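Drirley Puts Its Handheld Gripper Kit Up for Rent

2018-02-10

If you have ever wanted to pick things up using something worse than your hands, Drirley has a kit for you, and you no longer have to buy it.

The company has opened a rental plan for its two-handed gripper set, the same one it has been selling outright to labs and small automation shops. A month now costs $342. For that you get a left gripper, a right gripper, the marker cubes that tell the software where each one is, the cables, and a hard case that Drirley describes as carry-on size. I would like to see the overhead bin they tested it in.

The idea will be familiar to anyone who has spent time around this corner of the business. A person holds the grippers and does a job by hand. The recording goes off to be turned into training material for an arm that will later try the same job alone, with less complaining and more dropping. Kits like this sell because they let a shop start collecting before it owns a single robot, a stage at which many shops are at their happiest.

Agnes Paterson, who looks after rentals at Drirley, says the plan came out of watching customers. "People bought the set, used it hard for six weeks, and put it on a shelf," she said. "We kept getting calls asking if we'd buy it back. We would not. But we'd rent it."

Drirley is pitching the kit mostly at light office and bench work, on the theory that the world has enough footage of people stacking blocks. A whiteboard counts as a task these days, and so does the paper on it.

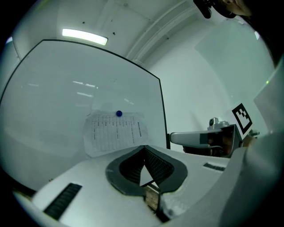
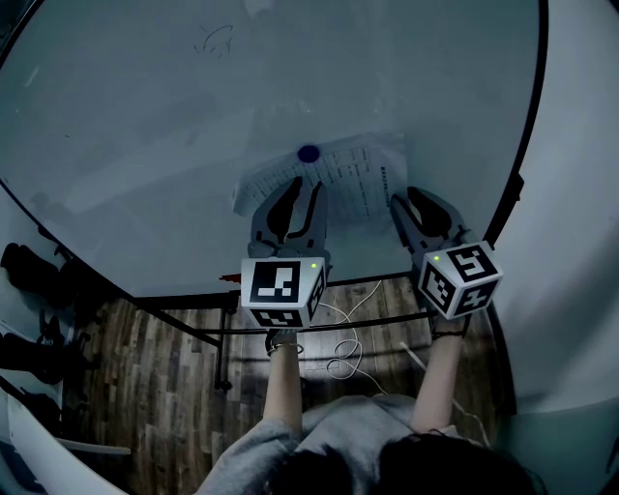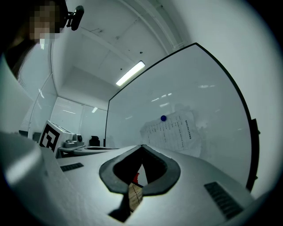 Whiteboard work with the handheld grippers: a printed sheet and a round magnet.

Anyone who thinks that sounds too easy is welcome to try it. A sheet of paper on a vertical surface is a mean little problem. It bends when you push it and slides when you don't, and two padded fingers have opinions about edges that ten ordinary ones never had. Drirley's own starter guide files paper handling under "intermediate," one step past cups and two short of anything with a zipper.

Rental customers get the guide, which comes to 33 pages, and access to a library of 201 suggested tasks with setup notes. Some of the suggestions are very good. Others read as if they were written late on a December afternoon by someone looking around the room. "Move stapler" is in there, followed by "Move stapler back."

Stepan Savchuk runs a small automation outfit called Maksymiv and had the kit on an early trial. He likes the grip pads and says the tracking held up well as long as his people kept the cubes where they could be seen. He is cooler on the cables. "You learn to walk like there's a dog on a leash," he said. "After the first day you stop noticing, and on the second day you step on it." His crew also asked for a lighter version for long sessions. Drirley told him it was under consideration, a place where a lot of good ideas go to live.

There are some strings attached besides the white ones. The minimum term is 2 months, the deposit is one month's rent, and worn finger pads are charged at cost. Storage for your recordings is not included, although Drirley will happily sell you some. Renters who decide to keep the set can put half of what they have paid toward the purchase price.

Competition is thin but not absent. Rokanero rents a one-handed set for less, and it may be all you need if your jobs don't involve holding one thing while poking at another. Most jobs do.

Orders are open now through Drirley's website, with the first sets shipping from its Dallovberg warehouse. Paterson says delivery takes a week. The return label is already in the case.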